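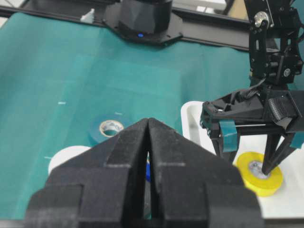
Figure 1. View from the wrist camera of the first arm. The second arm is at upper right, with its fingers over the yellow roll.

8 May 2018
Genji Mizuno

4. The bench and the task

4.1 Setting up

The Sonia bench was put together over 11 weeks of evenings in the shared workshop at Brimari. It carries two servo-driven arms, each with a two-finger gripper, and the job we set them was to pick up rolls of tape and put them in a tray. We chose tape because the workshop already had plenty of it, in several colours and widths, and because a roll can be picked up in more than one way. It can be pinched across its outside, or one finger can go down through the core and the other close on it from the outside. The two grasps fail differently and we wanted to compare them.

The servos are run from a single Joltora board, which also reads back their positions. We had first planned on one board per arm. Sharing one made the wiring shorter and the timing simpler, but it limits how fast both arms can move at once, and in practice we let one arm wait while the other reached. The waiting arm holds its pose. It does not return to a rest position, as this cost more time than it saved and the extra travel brought the cables closer to the tray.

A teal-green cloth covers most of the work surface. Earlier runs on the bare bench top had two problems: a roll that was nudged tended to slide, and the fingers made a hard contact if the height was set slightly too low. The cloth helped with both. It brought a new problem of its own, as it creases, and a crease under the edge of a roll changes the height at which the fingers should close. We smoothed it by hand between sessions but not between trials.

One roll in the set is blue-green and close in colour to the cloth (Figure 1). We kept it in. The pale core is easy to find even when the tape around it is not, and this decided how the roll finder was written: it looks for the core first and then works outwards. For rolls seen at a steep angle, where the core shows poorly, it falls back on colour.

4.2 Fingers

Both grippers have black fingers. Those on the first arm are broad and close along a seam that runs up the middle of the wrist camera's view. This is useful for lining up, but with the jaws closed there is little to see of whatever lies directly beyond them. The second gripper has longer, thinner fingers, and it was the only one we used for the core grasp. One of its fingers has a strip of teal tape wound round it near the top. The strip stayed on through all the trials reported in this section.

Finger wear was slight. We checked the gap between the closed tips at the start of each session with a strip of paper. If the paper slid through freely the servo horn was reseated and the zero position set again. This was needed more often on the second arm, and we suspect the longer fingers put more load on the joint.

4.3 Cameras

Each arm carries a small camera at the wrist. A further camera is fixed beside the bench and does not move with either arm. The wrist views give the final approach, and the fixed view gives the order of work: which rolls are out, which are near the tray, and whether one stands in front of it. We labelled 2662 stills by hand, using only the outline of each roll and the rim of the tray.

The fixed camera's exposure was set once and left alone. With it set for the tape, the inside of the white tray comes out very bright, and in places close to pure white. We tried a darker setting, but the black roll then lost its edge. As the finder needs the rim of the tray and has little use for its floor, we accepted the loss.

Overlap caused more trouble than brightness did. From the side, a roll placed close to the tray covers part of its outer wall, as the blue roll does in the fixed view, and the finder sometimes took the roll's curve for a corner of the rim. Requiring the two long edges of the tray to be found before any corner was accepted removed most of these errors.

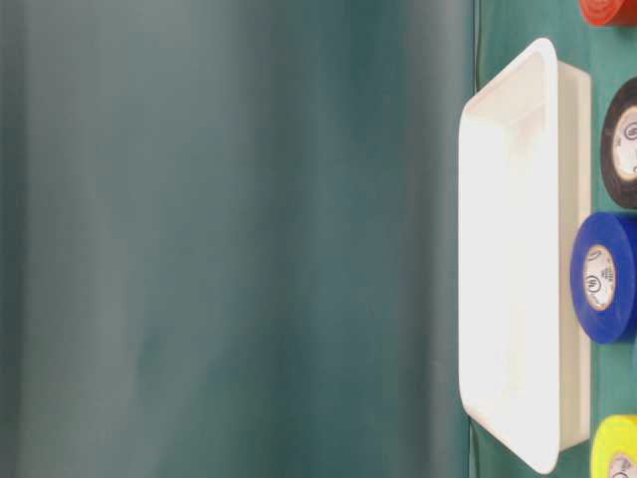 One reader of an earlier draft asked whether the fixed camera was worth keeping at all, given that both arms carry their own, and suggested that a second pass with a wrist camera before each pick would do the same work with less to calibrate. We think this is a fair point for a single arm. With two, the pass has to be made while the other arm is out of the way, and on our shared board that means stopping it. The same reader thought the core grasp should be dropped for wide rolls. We had come to the same view by then, for the reasons given below.

4.4 Trials

We ran 175 trials, each starting with the rolls set out by hand and ending when the arm opened its fingers over the tray or gave up. Of these, 69 used the core grasp and the rest used the outside pinch. A trial was marked as failed if the roll was dropped outside the tray, or if it was left leaning on the rim.

The outside pinch was the more forgiving of the two. It coped with a roll that had shifted slightly after being located, as the closing fingers pushed it back to the middle. Its weakness was crowding – where two rolls lay close together there was no room for the second finger, and the arm moved the neighbour instead of gripping its target. The core grasp needs no such room on the far side and did better in those layouts. It did badly with wide rolls, where the finger reached the cloth before it had enough of the core to hold.

We did not try to choose between the grasps automatically. A simple rule based on the distance to the nearest other roll would be the obvious first attempt, and Borbély, the small planning script we wrote for the bench in June of last year, already works out that distance for other purposes.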